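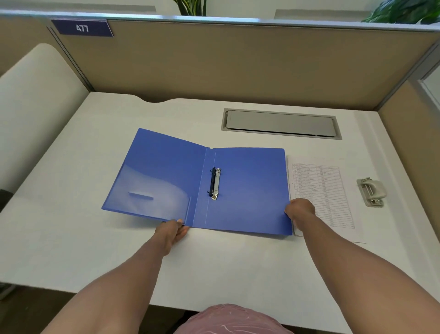 Sperling 50 Ring Binder
Sold by Ukcombe Office Supply

Every binder maker claims its rings won't gap. We've sold enough of them to stop believing it, so read what follows as a shop's opinion and ignore whatever is printed on the carton.

The Sperling 50 has a 50 mm spine and a poly cover. Sperling rates it at 900 sheets. We don't know what paper they used to get that number, and when we asked they sent us the brochure again. With ordinary copier paper and a set of tab dividers we'd stop well short of it. Past a certain point the pages drag on the curve of the rings, and then somebody yanks one and tears the holes.

What we do like: the rings close flush out of the box, and the opening lever is metal. The Trosta binder we used to carry had a plastic lever, and we got tired of taking them back. The cover wipes clean with a damp cloth. It will scratch, whatever the word "scratchproof" is supposed to mean on the label.

Poly or board?
Poly bends and survives a wet bag. Board stands up straighter on a shelf. If your binders never leave the cabinet, save your money and buy the Trostside board binder, which costs less and does that job fine. Poly also softens in a hot car, so don't leave a full one on the dashboard.

"Archival quality"
Sperling uses this phrase and offers no test to back it up. For tax papers and manuals, fine. For old photographs or anything you can't replace, buy a proper archival box. We sell those too, but so do plenty of other people.

Details
Spine: 50 mm
Cover: poly
Maker's rated capacity: 900 sheets
Carton quantity: 26
Item number: 58

Ordering
Sold singly or by the carton. The carton price is lower, though not by as much as you'd hope. Orders in by noon Thursday go out the same week. Returns are accepted if the rings arrive bent, and please check them before you load the thing up. Dividers and spine labels are sold separately.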